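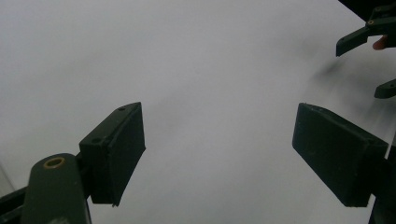 Lesia Vasylenko

Notizbuch durchsuchen … Suchen Erweiterte Suche

April, Eintrag zu Feta, zweihändige Aufnahmen

Vormittags Aufbau am weißen Untergrund, nachmittags Aufnahmen bis 16:40. Ziel für diesen Block sind 200 brauchbare Episoden »Tuch übergeben«, also linke Hand nimmt auf, rechte übernimmt, linke lässt los. Stand am Ende des Tages: 49 brauchbar. Der Rest der Woche muss schneller gehen, wenn wir den Trainingslauf im geplanten Fenster bei Crabtree starten wollen.

Startpose neu festgelegt. Beide Greifer leer und geöffnet über der Fläche, der zweite ragt von rechts oben ins Kamerabild. Erst ab dieser Haltung zählt die Episode. Vorher hat jeder irgendwo angefangen, teils mit dem zweiten Greifer ganz außerhalb der Sicht. In den alten Daten aus Wanddale ist das auch so, die lasse ich für Feta vorerst weg.

Zum Untergrund: gleichmäßig hell, keine Kante, kein Aufdruck. Die dunkelgrünen Finger heben sich sehr gut davon ab, auch die Spitze des linken Backenblocks unten ist sauber zu erkennen. Für die Segmentierung angenehm. Für die Lageschätzung habe ich Zweifel, die Fläche gibt fast nichts her, woran sich das Tracking festhalten kann. Oben links ist im Bild außer Grauweiß gar nichts. Im Log heute 5 Abbrüche mit Trackingverlust, alle in der Annäherung vor dem Greifen. Morgen Marker außerhalb des Arbeitsbereichs kleben und dieselbe Bewegung noch einmal fahren.

Zweites Thema ist der Schatten. Rechts vom freien Bereich, links neben der unteren Fingerspitze des zweiten Greifers, liegt ein weicher grauer Streifen schräg auf dem Weiß. Kann Schlagschatten vom zweiten Greifer sein oder Bewegungsunschärfe, am Einzelbild will ich das nicht entscheiden. Nachsehen: Belichtungszeit aus den Metadaten holen, dann eine Sequenz mit ruhig gehaltenem Greifer daneben legen. Wenn der Streifen bleibt, ist es das Licht.

Am zweiten Greifer sitzt neben dem oberen Finger das kleine orangefarbene Teil. Es ist die einzige kräftige Farbe im Bild. Der Farbfilter von Cellow zur Erkennung der Tücher schlägt darauf an, sobald die Schwelle zu niedrig steht. Ich habe die Schwelle angehoben und die orangen Tücher aus dem Satz genommen. Mit den blauen läuft es.

Mechanik: Schrauben oben auf dem linken Backenblock nachgezogen, Messingbuchse am Arm auf Spiel geprüft, in Ordnung. Rechte Seite noch nicht kontrolliert, bitte vor der nächsten Schicht machen und hier eintragen.

Öffnungsweite: Nullpunkt auf beiden Geräten neu gesetzt. Vorher wich der Wert bei voll geöffneten Fingern zwischen den Geräten um 2 mm ab. Alles vor der Mittagspause ist mit dem alten Nullpunkt aufgenommen und im Ordnernamen mit »alt« gekennzeichnet. Nicht mischen.

Aussortiert wurde nach diesen Regeln: Tuch fällt, Tuch wird nachgegriffen, Übergabe außerhalb der Sicht beider Kameras. Nachgreifen würde ich eigentlich gern behalten, das Modell soll so etwas ja können. Liegt jetzt in einem eigenen Ordner, noch ohne Label.

Offen:
- Marker kleben, Tracking wiederholen
- Belichtungszeit auslesen
- rechte Backe prüfen
- Benennung für Episoden mit Nachgreifen festlegen
- Upload nach Crabtree erst nach der Sichtung

Weitere Einträge
Feta: Auswahl der Tücher und Farbschwellen
Feta: Nullpunkt der Öffnungsweite setzen
Wanddale: Sichtung der alten Aufnahmen
Crabtree: Ordnerstruktur und Upload
Cellow-Filter, Notizen zur Einrichtung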